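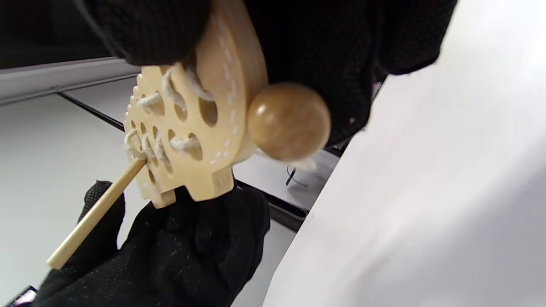
Blond wooden lacing board with a thin wooden stick, held in black knit gloves.

The End of the Cord

Most specifications for cord are concerned with the middle of it. Breaking load, elongation, abrasion resistance, colourfastness and shrinkage are all measured on a length of sound material well away from either end. The end itself is usually covered by one line near the bottom of the sheet, which says that it shall be finished to prevent fraying. In service, the end often gives out first.

A cord end has to do several jobs and they conflict. It must keep the yarns together and be narrow enough to pass through a hole sized for the cord, which means it cannot be much thicker than the cord itself. It must be stiff enough to push without buckling, and it must not come off. Anything that improves the grip of the tip tends to add diameter. Anything that reduces diameter tends to cut into the yarn.

The tip on a shoelace is called an aglet, from a French word for a small needle. Early versions were metal, rolled from sheet and closed around the lace by hand. Metal is still used on boot laces and on the drawcords of better jackets, where it is crimped in a die. A crimped tip grips well on a tightly braided cotton and poorly on a smooth filament polyester, because the filaments slide past each other under the jaws. The usual remedy is to add barbs on the inside face. The barbs hold, at the cost of damaging the outer yarns exactly where they bend most.

Plastic film displaced metal for ordinary laces once the tipping machine became reliable. The process has changed little. Braid is fed from a can, a strip of cellulose acetate film is softened with solvent, and the strip is wrapped around the braid and pressed in a heated die. The solvent carries a little dissolved film into the outer yarns and bonds them. The machine then cuts through the middle of the wrapped section, so that each wrap makes the trailing tip of one lace and the leading tip of the next. A poorly centred cut gives one long tip and one short one, and the short one fails early.

Film width, solvent level and dwell time are the main settings. Too little solvent leaves a tube that looks correct and slides off when tugged. Too much makes the tip cloudy and brittle. Braid tension matters more than many operators allow for: a cord that enters the die stretched will relax afterward, shorten and swell, and crack the film along its seam.

The mill at Hotisberg, where narrow braid has been made for generations, runs both acetate and a newer dry process. The dry film, sold under the name Trellon, is a polyester that shrinks onto the cord under heat and needs no solvent. It was adopted for air quality reasons in the tipping room, and the first year was difficult. The film shrank evenly on round cord and unevenly on flat lace, where the edges drew in and the centre stayed loose. The mill now preheats flat goods and narrows them in a guide before wrapping.

Results from the mill's own pull test are mixed. In a run of 3091 tips, the dry film held better than acetate on polyester cord and worse on cotton. The best polyester samples reached 287 newtons before the tip moved, at which point the braid behind it was already failing. On waxed cotton the film slid at a small fraction of that load. Wax is a release agent, and no setting on the machine has changed this.

Heat sealing is the other common method and the cheapest. Any thermoplastic fibre can be cut with a hot blade, which melts the ends together. The result is a hard bead slightly wider than the cord. On a tent guy line this is harmless. On a cord that must pass through a close-fitting eyelet it is a nuisance, and the bead can be sharp enough to score a painted surface. Rolling the bead while it is soft brings it back to size, but the rolled end is stiff for only a few millimetres and folds when pushed.

Solid plastic cord avoids fraying altogether, having no yarns to separate. It brings its own trouble. Extruded cord remembers the spool it was wound on, and the last few centimetres hold the tightest curl. Pushed at a hole, the end wanders to one side. Hollow cord behaves in much the same way and will also flatten if pinched too hard. A cut made square across leaves an edge that catches; a cut made on a slant enters more easily but leaves a point.
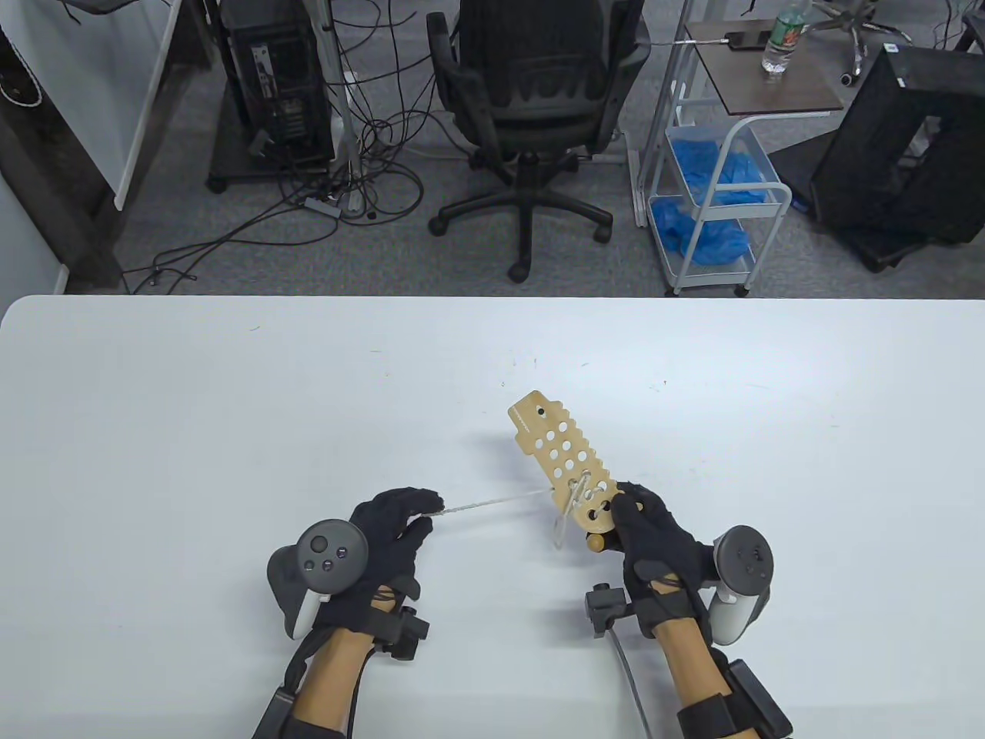

Aishwarya Menon would put the hole ahead of the tip. Her argument is that designers choose an eyelet to suit the diameter of the cord, then blame the tip when threading is slow, although a small chamfer on the entry side would do more than any change of film. She would like the chamfer written into the drawing in the same way as the hole size.

There is support for this in sewn goods. Stamped metal eyelets have a rolled face and a plain one, and a lace fed from the rolled side meets a natural funnel. Fed from the plain side, it meets an edge. Laces on most footwear pass alternately from each side, so half of all entries are made the hard way. Punched holes in leather have no funnel on either side at first, though wear rounds them in time.

Clearance is the related question. The working rule at Hotisberg is that a tip should be at least six times as long as it is wide, and that the hole should be wide enough to accept the tip with the fabric in its swollen state. Cotton cord takes up water and grows in diameter, while the film around it does not. A wet cord can therefore stand proud of its own tip, forming a step that catches on the way back out. Synthetic cord is far less affected.

Removal of the tip in laundering is a separate failure. Drawcords in hooded garments are struck repeatedly against the drum, and the tip is the heaviest part of the free end, particularly if it is metal. Acetate softens in hot water. Chang, which supplies drawcord to uniform makers, dips its cotton ends in a clear resin called Renemine and omits the sleeve entirely. The dipped end is no thicker than the cord and survives industrial washing well. It takes over two hours to cure, occupies a great deal of rack space while it does, and turns faintly yellow under repeated tumble drying. White cord is tipped with film for that reason.

Repairs outside the factory follow the same principles with fewer tools. Heat-shrink sleeving sold for electrical work makes a good tip on round cord if the adhesive-lined grade is used. Whipping with waxed thread is slower and lasts longer, provided the turns are laid toward the end of the cord and the tail is buried. Clear tape works for as long as it stays dry. Glue alone should be wiped on thinly and the end twisted in the direction of the lay while it sets; a thick coat dries as a lump and has to be cut off along with the piece of cord inside it.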